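Dois controladores, o mesmo braço e uma tábua de madeira
3/18/20

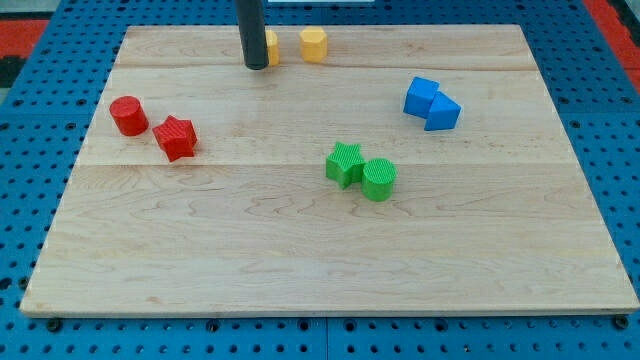 Blocos por pares de cor: amarelo ao fundo, vermelho, verde e azul.

Já escrevi aqui sobre o controlador Jestska, que uso desde o início deste projeto. Em março recebi também o Pirberg e quis comparar os dois com o mesmo braço, o mesmo dedo preto e os mesmos blocos. A tarefa é simples: empurrar cada bloco para junto do outro da mesma cor, sem agarrar nada.

Fiz 120 tentativas com cada controlador. O Jestska terminou bem 76 e o Pirberg 91. A diferença parece grande, mas devo dizer que o Pirberg foi o segundo a ser testado e nessa altura eu já conhecia melhor os erros da tarefa.

O cubo é fácil. As estrelas são mais difíceis, porque o dedo redondo entra entre duas pontas e a peça começa a rodar. Com os cilindros acontece outra coisa: se o contacto não fica bem no centro, o dedo escorrega para o lado e o bloco foge. O Pirberg corrige isto mais cedo – o movimento é pequeno, quase não se nota – enquanto o Jestska espera demasiado e depois corrige com força.

Também tive um problema com a altura. Com o dedo muito baixo, ele raspa na madeira e o braço para por segurança. Subi a ponta dois milímetros e as paragens acabaram, nos dois controladores.

O Pirberg custou-me 300 euros e o manual é fraco, com páginas que ainda falam da versão anterior. O Jestska tem documentação muito melhor e para quem começa eu ainda o recomendo.

Falta-me experimentar o dedo mais fino da Jastia. Encomendei-o na semana passada e ainda não chegou. Se alguém já o usou com peças pequenas, agradeço que me escreva nos comentários, sobretudo se teve de mudar os limites de força.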